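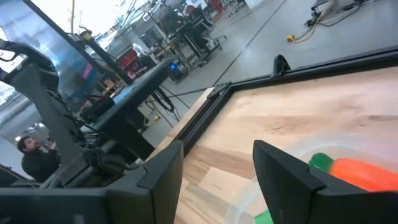 Figure 4. Wrist view during a bowl trial, toy carrot in the transparent bowl.

One reviewer of the earlier draft objected that a policy trained on wrist images alone could score well by memorizing the layout of the table, and asked for results in which the layout changed between training and test. The objection is fair, and the remainder of this section is organized around it.

4.3 Sensitivity to background

The training set holds 2432 demonstrations collected on the Goder station. We compare three variants of the Flarent policy. The first receives the full wrist image. The second receives the same image with everything outside the tabletop masked. The third is trained on full images in which the region beyond the table is replaced at random with crops from the Sarkar set. All variants share the same encoder, action head and training schedule, and each was run for 200 trials per condition.

With the station in its original position, the full-image and masked variants could not be separated. Their failures were also similar in kind: most were early closures, in which the fingers met before reaching the object. Rotating the station by 36 degrees changed what the camera saw past the table edge and left the tabletop itself unchanged. Under this change the full-image variant dropped by 13 points. The masked variant held its score, and the replaced-background variant lost a little on clear containers only.

We read the drop as evidence that the encoder uses distant structure as a cue for wrist pose. At steep wrist angles a large share of the image lies past the table (Figure 4), and that share is stable across a training session. Joint readings were withheld from all three variants, so the cue had no competitor. Adding them back, as in the Horach baseline, recovered part of the loss (Section 4.5).

Masking requires a known table outline in every image. We obtained it from the arm's kinematics and a single calibration per station.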